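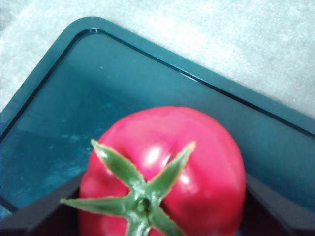
Wrist view, tomato between the fingers, teal tray behind.

I've been putting off writing about the grasp confidence score for a while, mostly because I was hoping I'd turn out to be wrong about it. I'm not there yet, but I have been going through logs for long enough that I'd like to complain in public.

Some background for people who don't follow this blog for the tomatoes. We run a stack called Tralleo, which takes wrist camera images and spits out a grasp pose and a number between 0 and 1. The planner, Kemeys, reads that number and decides whether to close, back off, or go look from somewhere else. The number is labeled "confidence." I have no quarrel with the pose, which is usually fine. My quarrel is with the number, and with how many decisions we've let it make.

Look at the highlights on that skin. There's a big white oval up between two of the leaves, a thin streak next to it, and another smaller blob on the other side of the leaf. To you and me those are shine. To a model trained largely on soft, even lighting, they are places where the fruit stops being red and becomes something else. I dumped the segmentation mask for this view and it had a hole in it right where the oval is, and a notch along the leaf. The confidence was high anyway. The mask head and the confidence head share a backbone and apparently don't speak to each other.

Then there's the calyx. One of the leaves sticks out past the left side of the tomato and crosses over the finger. Our self-filter masks out the gripper using the joint angles and the hand model, so whatever lies in front of the finger gets masked out too, leaf included. The width estimate comes from what's left. I found this by accident, looking for another bug, and I have no idea how long we'd been living with it.

I pulled 1685 logged approaches from the June runs and sorted them by confidence. If the score meant what the label says, the failures should pile up at the low end. They didn't. In the top bin there were 65 approaches where the fingers closed at the wrong width, and in 35 of those the mask had a highlight hole I could spot without zooming in. I know, I know, that's me eyeballing masks after I'd already decided what I was looking for. Take it with the salt it deserves. I would still like somebody to show me the plot where the score is any good.

The answer I got when I raised this was to retrain. Havetti, who sold us the perception package, say the next release has better calibration, measured on their own validation set. I asked what was in the validation set. Matte fruit, as far as I could tell from the thumbnails, photographed from far enough back that you could see the whole thing. By the time our wrist camera gets close enough to matter, the bottom of the tomato is out of view and the fingers are a dark blur on either side. A calibration curve from one setup tells me very little about the other. I said so, and got a link to the same PDF.

Lleucu Price, who maintains the planner and has more patience than I do, suggested a dumber approach that I've come around to. Ignore the score below a certain distance. Take the last good outline from farther out, carry it forward using the arm kinematics, and only use the close views to check that nothing has moved. It needs no new training. She had it running in Wodance, our replay tool, in an afternoon, and on the 700 approaches we'd set aside it got the width right more often than the learned score did. I'm not quoting a percentage until I've rerun it with the self-filter fixed, which I should have done first.

It has an obvious hole. If the tomato rolls after that last good outline, we're carrying forward a lie, and the check has to catch it using the same shiny close-up views I've just spent several paragraphs griping about. Lleucu thinks edges against the tray will be enough. Dark teal behind pink skin is about as easy as contrast gets, so sure, in this tray. I'd want to see it with a red bin before I believe it.

For now I've renamed the field in our logs from "confidence" to "score_a". Two people have already asked me to change it back.

Posted 12/9/22. Next up is the self-filter patch, if I can get the hand model to agree with the fingers.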